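Tredmont Street Tenants Association
Minutes, December meeting

Started 7:10, laundry room side of the basement. Gintarė Lill chairing and also typing these, so sorry in advance. Enough people for a vote.

Last minutes: approved, one fix. The boiler man came in the morning, not evening.

Heat
Third floor still cold on the Bokthorpe side. Management says the valves were checked. Tenants in 3C and 3D say no one came in to their units. Agreed: everyone with a cold apartment writes down the temp at 7 am and at bedtime for two weeks, same sheet for all. Sheets go under Gintarė's door. Letter to Akyol Management goes out after that with the sheets attached. Question about witholding rent. Chair said not without legal advice, and not one apartment at a time. Tenant clinic has open hours Sunday, two people going.

Front door
Closer is broken again. Door slams or stays open depending on the weather. Akyol quoted a new closer for "first quarter." Group wants a date. Package theft came up again, see below.

Packages
Two more gone from the lobby. Ideas: lockers, a sign, having the carrier buzz up. Lockers priced by Cendidier at 800 installed, smallest size. Long back and forth. Some say landlord should pay, some say he never will. Motion to ask Akyol to split it, carried, one against. If they say no it comes back here.

Laundry room
Dryer 2 eats the card money. Keep reporting it each time, write down the time and the amount. Left-behind clothes: people are finding their wet things on top of the machines or on the floor. Proposal was for one shared basket on the folding table, anything left over 30 minutes goes in there and stays in the room. White plastic, has a handle slot in the end, so it can be carried upstairs if someone on the second floor can't make it down.
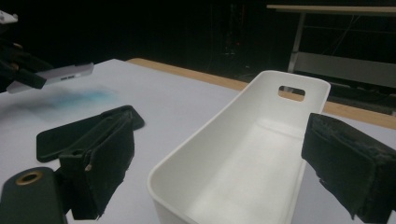 Rasheeda asked what happens if somebody's stuff just sits for a week, and said thirty minutes is too short on weekends anyway, when you can't get an elevator. Somebody else said the elevator is the same every day. Changed to 40 minutes after that. Clothes left more than a week get bagged, labeled with the date and put on the shelf by the sink. No one throws anything out. Passed.

Also: please clean the lint traps. Asked every meeting.

Money
Balance 342 after the copying and the coffee. Dues envelope went around, not counted yet. Refund still owed to 2A for the extension cord, pay before next meeting.

Trash and recycling
Cardboard not being broken down. New pick up schedule is on the board by the mailboxes, old one should come down. Mattress in the alley is not ours as far as anyone knows. City gets a call anyway, 1F will do it.

Holiday potluck
Lobby, starting at five. Sign-up is on the board. So far four desserts and a rice dish, need real food. No candles because of the smoke detector by the stairs. Folding chairs from the storage cage, key is with 1F.

Other
Bike chained to the stair rail, second notice. Hallway light out on four, reported twice, add to the Akyol letter. Request for quiet after ten, drums mentioned, no apartment named. Chair will put a general note up.

To do
Gintarė: temp sheets, Akyol letter, quiet note
1F: city call, chairs
3C and 3D: tenant clinic
Rasheeda: sign for the laundry table, English and Spanish

Ended 8:35. Next meeting same place, date to be posted, bring you're own chair if you want a back on it.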